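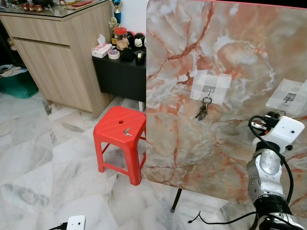 Femke Hendriks asked that the cable inspection be moved to the beginning of the routine, before either arm is powered, and that the person carrying it out should not be the person who parked the arms the evening before. Both requests have been adopted and are reflected in the notes on this page.

Midberg Robotics Centre
Station gallery: Sulton, the key-hanging station
Page last revised June 12, 2023

The Sulton station is the two-armed unit at our Weltemton site used for picking up keys from a stool and placing them on wall hooks. The gallery shows the station at work, together with the notes that staff follow when they set it up and look after it. Precious Tiongson is responsible for the station and for the contents of this page. The complete procedure is held in the station handbook, which takes precedence wherever the two differ.

Daily setting up

The board is placed first. It stands directly on the floor on its own legs and must not rock when pressed lightly at either upper corner. The stool is then brought to the left of the board and the gap is checked by eye. The arms are not moved until both items are in position.

Cables are examined along their full length, beginning at the gripper housing and ending at the floor. Each loop must be free to open and close as the wrist turns. A loop that has become tight is released at the forearm and dressed again by hand; it is never pulled through from the gripper end. Slack on the floor is laid away from the legs of the board and the stool.

Both grippers are opened and closed five times without a load. Any difference in speed between left and right is entered in the log, including differences too small to require adjustment.

Hooks and tape

The hooks are adhesive and are held in addition by strips of translucent tape. Tape is replaced on both hooks at the same time, even where only one has begun to lift. The old strips are removed slowly, the surface is wiped with a dry cloth, and the new strips are pressed down from the middle outwards. Creased strips are discarded. No tape may cover the curve of the hook itself.

After any change of tape the station is left for 53 minutes before keys are hung. A test load of 400 grams is then placed on each hook by hand and removed. If the plate has shifted, the hook is taken off and a new one fitted. The position is recorded again before the arms are used.
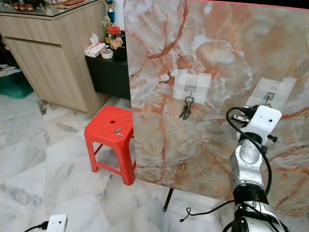 Sulton station: keys on the left hook, right gripper at the free hook.

Gripper fingers

Fingers are inspected after every 165 attempts and changed after 1,000, whatever their condition. Keys are hard on the contact faces, and small notches tend to form near the tip, where a ring can catch as the gripper opens. Replacement fingers are supplied by Golob and are kept in matched pairs. A pair must not be divided between the two arms.

To change a pair, the arm is brought to its service position and powered down at the wall. The screws are loosened evenly, the fingers are withdrawn together, and the seat is cleaned with a soft brush. New fingers are tightened by hand first and then with the torque driver kept in the station drawer. The gripper is closed on the setting gauge before normal use is resumed. Staff who have not changed fingers before should do so with Precious Tiongson present on the first occasion.

Worn fingers are bagged, marked with the arm and the number of attempts, and retained until the December review.

Picking up from the stool

The seat of the stool is ridged, and a key lying in a groove is more difficult to grasp than one lying across the ridges. The height at which the fingers stop is therefore set for this stool only. If the stool is exchanged, even for another of the same pattern, the stopping height must be measured afresh.
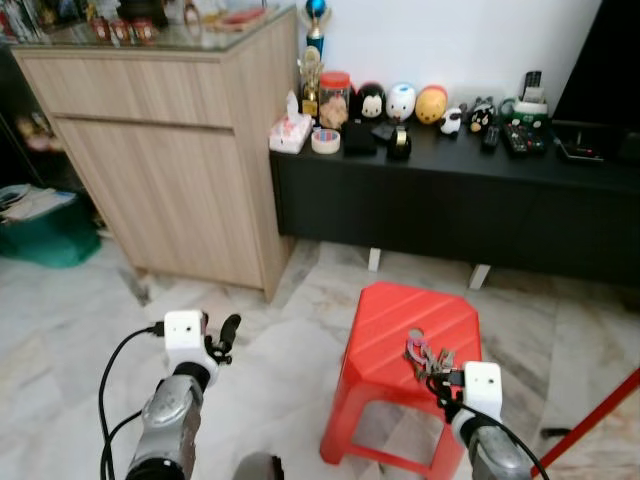 Measurement is carried out with the gripper closed and pointing down over the middle of the seat. The arm is lowered in small steps until a sheet of paper can just be drawn out from beneath the fingertips, and the reading is entered under the arm concerned. The same measurement is then taken near each corner. Where a corner differs noticeably from the middle, the feet of the stool are checked before any value is altered.

Both arms are measured, including on days when one alone is expected to pick up. Earlier readings are not to be copied forward in the log.

Faults and stoppages

If a ring becomes caught on a finger, the operator stops the station and frees the ring by hand. The arm must not be driven backwards to release it. If a hook comes away from the board, the station is stopped and the section on hooks and tape is followed from the beginning.

Repeated failures at the same hook should be reported to Precious Tiongson with the log entries for that session. Adjustments to the taught positions are made by her or by Femke Hendriks, and are signed for in the handbook.

Other stations at Weltemton are listed on the gallery index.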